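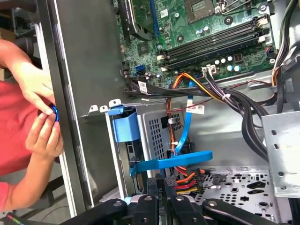

*机箱内部,主板与内存插槽*

## 三月吃面去:德拉代尔(Dratdale)老街的五家面馆

天还没完全暖起来,三月的风从河边吹过来照样钻脖子,这种时候最想要的就是一大碗热汤面!上期通讯里我们聊了早点摊,收到好多来信问“那面呢?”,好,这期就全讲面。老街从桥头走到旧粮仓,总共没多长,可光是我们吃过觉得值得再去的就有五家,一家一家说给你听。

**桥头牛肉面**

先说这家,因为一下公交就能闻到。汤是牛骨和老母鸡一起吊的,颜色清,喝下去却很厚,胡椒味在后头慢慢上来。面有宽细两种,我投宽面一票(宽面挂汤,嚼着也过瘾)。牛肉切得大方,带一点筋,炖到筷子一夹就分开。桌上的油泼辣子是店里自己做的,香多过辣,怕辣的朋友也可以放心舀半勺。早上六点半开门,中午卖完就收,下午两点以后去基本只能看见店家在刷锅。

**Yeon 冷面馆**

大冷天推荐冷面?对,就是要推荐!Yeon 的荞麦冷面汤底带着细细的冰碴,酸甜里有萝卜水泡菜的清爽味道,配上一小壶热的煮面水,一口冷一口热,吃完整个人都精神了。不想吃冷的,就点他们的刀切面:蛤蜊汤,西葫芦丝,面切得有粗有细,一看就是手工活。小菜可以续,辣白菜发酵得刚刚好,我每次都续两碟,厚着脸皮。

冷面 28 元,刀切面 32 元,门口那张小桌最抢手。

**Kikuvis 拉面**

老街 278 号,门脸特别窄,走过了都不一定发现。店里只有 13 个座位,全在吧台,坐下来正对着煮面的大锅,热气扑一脸。招牌是鸡白汤,熬得浓稠,却没有腻味,上面撒一把切得极细的葱白,再挤两滴柚子汁,味道一下就亮了。叉烧是现烤的,边上微焦。溏心蛋要单点,请一定单点!

他们还有一款只在三月卖的春笋盐味拉面,清汤,笋片先在铁锅里煎过,脆生生的,带点甜。我连着去了两次,第二次还拉上了全编辑部。晚市排队比较久,想省时间的话,五点一开门就去。

**旧粮仓手擀面**

这家的菜单写在一块小黑板上,就四样:番茄鸡蛋、雪菜肉丝、茄子肉末、素浇头。都是家里会做的东西,但家里真做不出这个味道。番茄鸡蛋的番茄炒到出沙,汁水全裹在面上,鸡蛋蓬松大块,拌开来一碗红黄相间,看着就高兴。雪菜肉丝偏咸,建议配一碗面汤,面汤免费,自己去锅边舀就行。

分量很实在,点小碗就够一个成年人吃饱。大碗嘛,我见过有人点完之后默默打包了一半。

**Illus 素食面屋**

最后这家是去年新开的,吃素的读者来信推荐了好几回,我们终于去了,后悔没早点去!菌菇汤用香菇、茶树菇和黄豆芽慢慢煮出来,鲜得很干净。担担面用炒香的豆干碎和芽菜代替肉末,芝麻酱现磨,花椒也舍得放,麻得嘴唇直跳。甜品只有一样,桂花酒酿小圆子,热的,收尾正好。

Illus 周边不好停车,从桥头步行过去反而快,顺路还能买一袋炒栗子。

### 几件小事

- 五家里有三家只收现金或扫码:桥头牛肉面、旧粮仓、Illus。
- 带小朋友的话,旧粮仓和 Yeon 都有儿童椅,Kikuvis 的吧台凳偏高。
- 对花生、芝麻过敏的朋友,点担担面和油泼辣子之前请先问一声店里。
- 桥头和旧粮仓的生面条可以外带,回家冷藏,两天内吃完。

### 面汤节又来了

还有个好消息要塞进来:今年的老街面汤节定在 2025年3月12日,上午十点开始,地点在旧粮仓前的空地。上面五家都会出摊,每家准备一款小杯面汤,现场一共派发 1,000 杯,领完为止。自己带杯子的可以多领一小份浇头,去年我带了个保温杯,店家给我装得满满当当,一路捧回家还是烫的。

摊位之间会摆长桌,大家拼着坐。Kikuvis 说会把春笋那款做成小杯版,Yeon 则打算带一款还没上过菜单的牛尾汤,光听名字我就开始咽口水了。下雨的话活动照常,移到粮仓里面。

你心里要是还有第六家,请直接回复这封邮件告诉我们店名和必点的那一碗。下期写饺子,已经有人来信为韭菜和茴香吵起来了,欢迎加入!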